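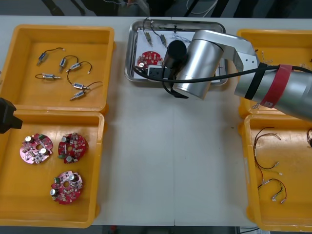 Kulteck is hiring a part-time parts clerk for its repair counter in Jakcombe. We fix and resell small household electronics, mostly thermostats, doorbells and kitchen timers, and we sell spare parts by mail. The stockroom holds 3,970 separate parts and needs one person to look after it. Boards go out to the benches in a stainless steel tray lined with white paper, like the one with the round red board on it, and the clerk writes the job number on the paper before the tray leaves the stockroom.

Print this page | E-mail this page

The job

You will check in deliveries, put parts away, pull parts for repair tickets and pack mail orders. We filled 2,864 mail orders last year, and December is the busy month. You will also answer the parts phone in the afternoon. Most callers want to know if we carry a part for an older Mugo timer. Usually we do.

The stock list is kept on a computer, but the drawer labels are handwritten and some of them are hard to read. Relabeling the drawers is part of the job for the first few months.

Hours and pay

Twenty-four hours a week over four days, 10 a.m. to 4:30 p.m. with a half-hour unpaid lunch. Pay is hourly and depends on experience. Paid holidays start after 90 days. Employees get parts at cost.

What we ask for

- Good close-up eyesight, with or without glasses
- Able to lift 40 pounds and use a stepladder
- Clear handwriting
- Basic computer skills

Stockroom or store experience helps. You do not need to know how to solder. We can teach you to read part numbers and handle boards safely.

How to apply

Bring or mail a resume and the names of two people we can call to Kulteck, 467 Cakcombe Road, Jakcombe. Applications must reach us by 11/5/22. Please write "Parts clerk" on the envelope. Interviews are held at the shop and include a short sorting test.

Kulteck > About Us > Jobs > Parts Clerk (Jakcombe)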